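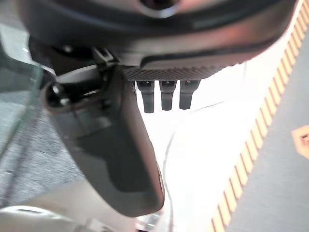 Talha Jadoon
Workshop member and weekend robot builder

I've got an opinion that makes me unpopular on build nights: if you're making a robot in a shared workshop, your first job should be something really boring. Mine is a cloth and a tray on a glass table. No backflips, no dancing!

People love a robot that walks. I do too (I stayed up until 3 a.m. once watching clips, no regrets). But a walk is mostly about the robot. A crumpled cloth is about your house, and it never lies the same way for you, so every lazy shortcut in your code shows up right away.
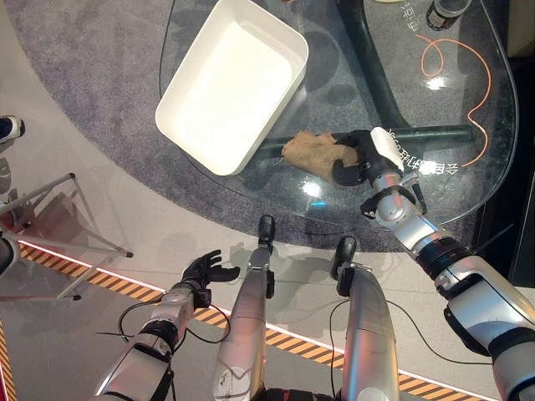
Right gripper on the cloth, with the tray up and to the left.

Jolien Dijkstra, who shares my bench, thinks I'm wasting good hardware. She'd have us on stairs by January. My answer is that I'd swap 200 meters of smooth walking for one cloth picked up properly, and I'd throw in the stairs as well. My notebook is up to 846 lines on this one job, and most of them are about glass. Glass throws the ceiling lights right back at you, and you see the carpet and the table base straight through it. I wouldn't trade it for a nice plain desk, though. People own glass tables!
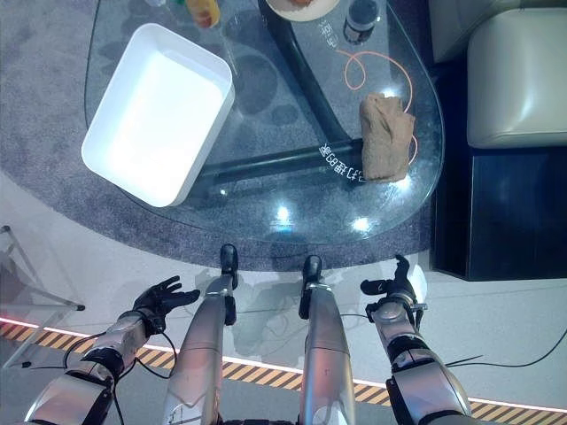
Cloth, tray and plenty of glare on the glass.

So pick a chore you'd be embarrassed to brag about, and stay on it longer than feels reasonable. Jolien can have her stairs after that, and I'll even help carry the tools.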